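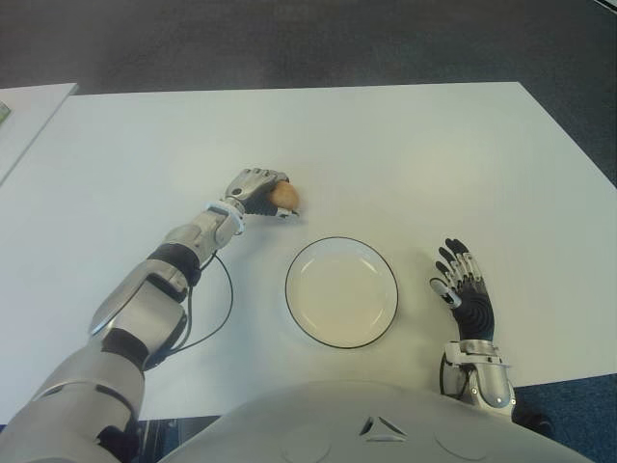
April, notebook, afternoon

Second day with the Flekus hands on trial from Droltosley, and I want to get this down before I forget the half of it. Britt-Marie Strömberg joined us for the morning, which was a real pleasure (she has far more patience with loan paperwork than I have), and we spent most of it on the pick-and-place routine with the white plate.

Grip first. I like the finger pads very much. The brown thing is an awkward shape, all curve and nowhere to pinch, and the fingers curl over the top of it in a way our old pair from Lamptey never managed. I had the closing force at 70 on their scale, straight from the quick-start sheet, and left it alone — Britt-Marie wanted to go lower and we'll try that next.

Less happy about the cable by the right wrist. It loops out well away from the arm over the table, and I can picture it catching the rim of a plate one day. Their sheet shows a clip for it, but there wasn't one in the box. Must ask, and ask nicely, as they've been very good to us so far.

The other thing is the price. The service plan comes to nearly 700 a month for the pair, including spare pads and a visit if something goes wrong, and Kurnby will want to know why we can't just buy the hands outright. A fair question! I'd like to see a purchase quote before I argue either way.

To do: email Droltosley about clip and quote. Repeat the plate run at lower force. Try the left hand on the same routine, palm up to begin with. Copy the settings into the shared folder, please, whoever is in first.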